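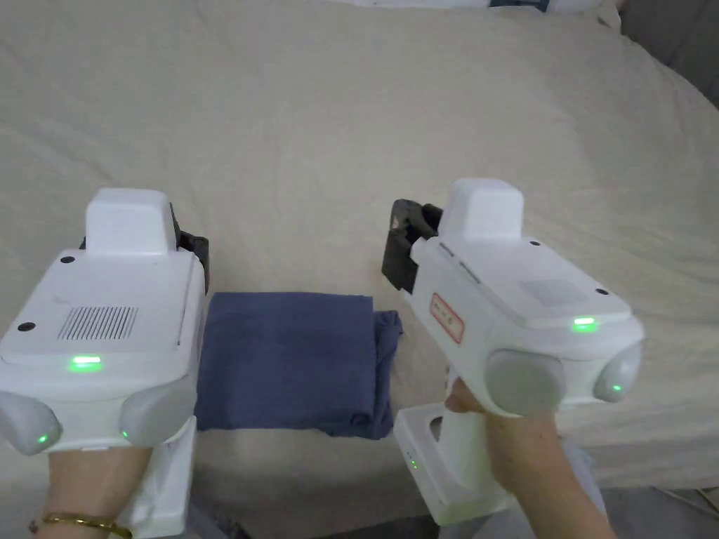
Tullatov > Equipment > Hand-held grippers > Dumside pair

Overview Open day Hire Spares Contact

Dumside hand-held grippers (sold as a pair, left and right)

I'll start with the open day, as most of you reading this were either at it or have emailed me to ask how it went. We had the doors open at Cendthorpe on 22nd April and I'd planned a proper talk with slides. I got as far as slide 2. People wanted to see the grippers do some folding, so we went straight to the bed and stayed there for the rest of the afternoon.

For anyone new, you hold one in each hand by the handle underneath, and the jaws do the work your fingers would normally do. The recordings then go towards teaching a robot arm the same job. Clothes are what we get asked for most, and they're a lovely test, really, as a T-shirt never lands the same way twice. My advice to everyone who had a turn was to pinch the top edge, lift a little, and let the cloth hang before you move it anywhere. Go in too low and you pick up the duvet as well (I still do this, and I've been at it since March).

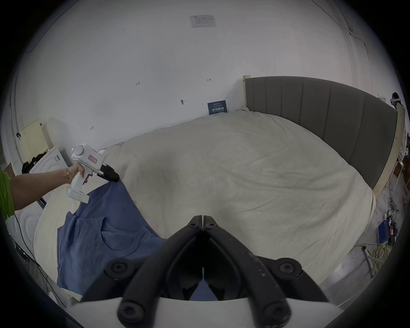

The other thing that catches people out is the wrist. You want to turn from the elbow, and it feels daft for the first ten minutes - then it clicks and you stop thinking about it. Thịnh Đồng, who was over from Tôn for the day, had it in five and was soon giving lessons to the queue!

Now the dull but useful bits. The pair costs 3120 with the carry case, or 2552 if you already have a case from the older set. Weekly hire is 88 and comes off the price if you go on to buy. Spare jaws are in stock, spare handles are not, and I'm chasing them.

If you're coming to see us, do bring your own clothes to try. Thick jumpers, slippery linings, anything with a hood. I'd rather you found the awkward ones on our bed than on yours.

Comments (3)

marlpit: Had a go at the open day and my forearms knew about it the next morning. Good fun though. Is the hire price per gripper or for both?

Tullatov shop: For both! And yes, the forearms settle down after a few goes.

J. from the back of the queue: Any chance of a session on fitted sheets next time? I'd travel for that.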